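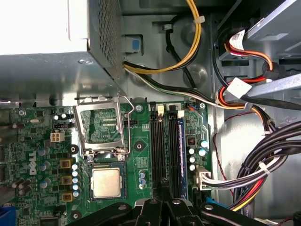 Ilona Pap
Station lead, disassembly data, Brostholm

Home | Forums | Collection & Labeling | Hardware | Unsolved | Log in

We use cookies to remember your settings. Accept | Manage

Wrist camera episodes for CPU socket work – how to split and what to keep

We are collecting teleoperated episodes for a policy that works inside desktop cases. The current task is the processor: retention frame open, chip out of or into the socket, frame closed. The photo is from the wrist camera, with a Dell board, the frame lifted and the chip lying at the lower edge of the socket.

We have 754 episodes so far. Each was recorded as one continuous run from the home pose back to the home pose. Training on the full set gives a policy that approaches well and then stalls over the socket. It hovers a short distance above the chip, makes small corrections and does not commit to a grasp.

Details that may matter:

- Recording at 30 Hz, wrist view plus one fixed overhead view, both at the same rate.
- 6 operators. Their speed over the socket differs a lot. Two of them pause before every contact.
- The gripper covers part of the board below the processor area in the wrist view, and the heat spreader sits at the socket's lower edge. The upper-left face of the power supply in the corner goes nearly white.
- Cables are left as they come. I have not tied anything back, so the wire harness differs from case to case.
- Failed grasps were kept if the operator recovered within the same episode.

My questions are these. Should I cut the runs into shorter segments with their own instructions, or keep them whole? Should I remove the pauses? And is it worth re-recording with a different light, or will more variety in the existing setup cover it?

I can re-record a part of the set in April, but not all of it. Station time is shared with the Anthorpe line and I get it after 4 p.m.

Posted in Collection & Labeling

Stan

Remove the pauses. Had the same thing on connectors. If the operator sits still over the part for a second, the model learns that sitting still over the part is correct.

Also get a diffuser.

Hidus

The pauses are a likely cause, but I would not strip them blindly. There are two kinds in data like this and they need different treatment.

The first kind is idle time: the operator's hand is at rest, the commanded pose does not change, and the gripper state does not change. At 30 Hz a two-second rest is 60 nearly identical frames that all carry a zero action. If your policy sees only the current frame or a short history, it has no way to tell frame 5 of the rest from frame 55, and the zero action wins. Drop these. We threshold on commanded velocity, with the gripper channel included, and keep a few frames on each side of the cut so that the motion does not jump. Check what your action chunks do across the cut. If you use absolute pose targets, it is usually fine. With deltas, recompute them after trimming.

The second kind looks like a pause on video but is slow alignment. The commanded pose moves by fractions of a millimeter. This is the part you need most in socket work, and a careless threshold removes it. Plot the velocity for a handful of episodes per operator before you choose a number. Your two slow operators may turn out to be your best source for the last few millimeters.

On splitting: I would keep the recordings whole on disk and add segment boundaries as annotations. Then you can train on either version without touching the raw data. Boundaries that worked for us on a similar job:

- retention lever released
- frame fully open
- chip grasped
- chip clear of the socket, or seated
- frame closed
- lever latched

Put each boundary on an event you can see in at least one view. "Ready to grasp" is not one, and two annotators will place it in different spots. For the lever, the overhead view is probably better if the gripper blocks the wrist camera.

Write the instruction text after the boundaries are fixed, and write it for the state at the start of the segment. A chip resting against the edge of an open socket is a different start state from a chip seated in it, and I would give the two separate labels. If both are under "pick up the processor" in your set, look at the balance. Ours was heavily in favor of the seated case, and the policy went to the middle of the socket regardless of where the chip was.

Recovered failures: keep them, but mark the span from the failed close to the start of the retry. You can then mask the actions that led to the miss and still train on the recovery. Without the mask you teach the miss as well.

On the light: before you re-record, check the exposure settings. If the camera is on auto exposure, the board gets brighter and darker as the power supply enters and leaves the view. Lock the exposure on the socket and accept that the metal clips. After that I would vary the light on purpose for the new episodes instead of replacing the old ones.

If station time is limited, spend it on short episodes that start above the socket. 600 short ones with varied chip positions will do more for the stall than another round of full runs from home.

Ilona Pap

Thanks. Auto exposure was on – I had locked white balance and assumed that covered both. Velocity plots for two operators show a clear gap between rest and alignment, but a third has no gap at all, so I will probably cut that one by hand. The seated and unseated starts did share one label. I am relabeling those first and will post the stall rate once I have a trained checkpoint on the trimmed set.

Related threads

Delta actions after trimming: order of operations
Overhead camera drops frames when the wrist camera is at full rate
Labeling lever and latch states consistently
Fingertip choice for thin square parts
Masking failed grasps in the loader
Memory module seating: how much force data is enough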